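I promised a few of you an update on Hula, and I'm sorry to say it's a story about a slipped screw and a long Thursday.

Hula is our hand-held gripper at Trirnavley, the one I carry around picking things up so that Ding, the arm it's paired with, can learn the same grasps. By the time the trouble showed we had 422 grasps saved, and I was feeling pretty pleased with myself (always a bad sign!). Then Ding began closing a little too far to one side, over and over, and dropping things it had been fine with in June.
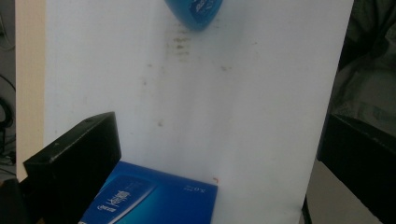 Blue box between the fingers, white board behind.

I blamed the software first, of course, and spent a good 2 hours reading logs with my tea going cold. The real culprit was one loose screw in a finger, which had let it creep a hair outward every time I squeezed. So all my later grasps had taught Ding the wrong width, bless it. 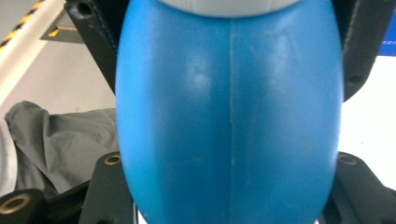 I went back through everything, threw out 38 grasps I couldn't trust, and tightened all 4 screws with a drop of thread glue. The folks at Fisinton told me they check theirs every morning before they start, and I've now taped a note to my bench saying the same. I'll redo the lost ones next week, slowly, with the screwdriver in my pocket.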